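Wureck project report: two grippers, one shirt
4 Oct 2024

So my project for the robotics club this fall is called Wureck, and the goal sounds almost silly when I say it out loud: collect enough good examples of cloth handling that a robot arm can learn to fold a kid's shirt. I picked clothes because I figured they'd be easy (ha!). We do everything with hand-held grippers, and most folds need 2 people working across the table from each other.

Table time with the blue and yellow garment:

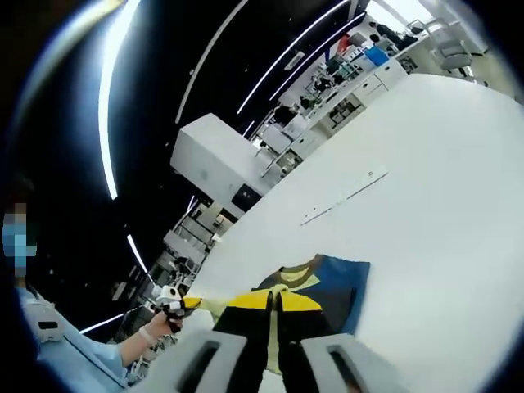
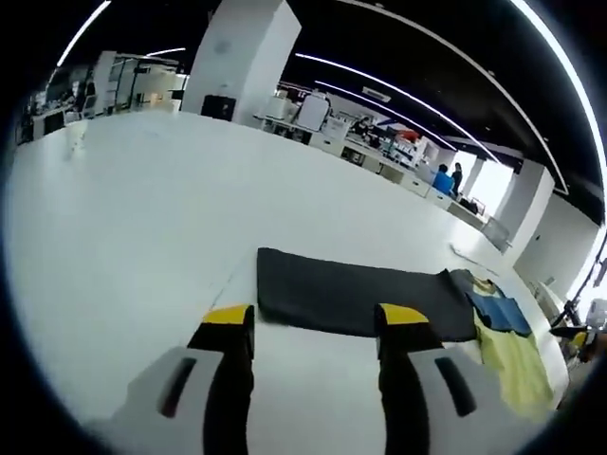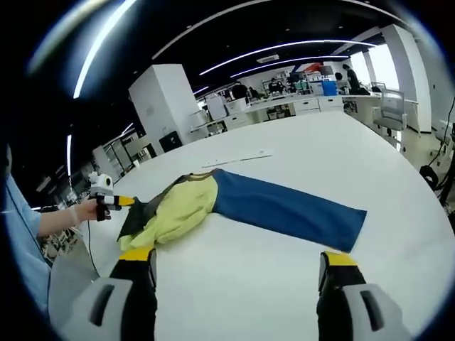 My target for the term is 2000 recorded grabs and folds, and the first batch is 100. I've got 72 I'm happy with. The rest of that batch I tossed, mostly my own fault, like starting to pull before my partner had closed their jaw, or pinching two layers when I only wanted one. Sleeves are the worst! You think you have the cuff and really you have the cuff plus a chunk of the back.

The thing that helped most was talking. We started saying "closed" out loud every time a gripper had hold of the fabric, and my bad grabs dropped right away. I also slowed way down on the lift. If I go up too fast the collar flips under and then we spend forever getting it flat again.

For sorting the recordings I tried Nukar first, but it kept splitting one fold into a bunch of tiny clips, so I moved everything over to Verbeke. It's slower and kind of ugly, but it lets me label the grab, the lift and the fold separately and I don't lose my place. I wish I'd switched sooner.

Next up is pants, then anything with a zipper, which I'm dreading a little. I want the second batch labeled by November so I can train on it before our demo day at Clullus. I still need to book the table and find a partner for the evening slots.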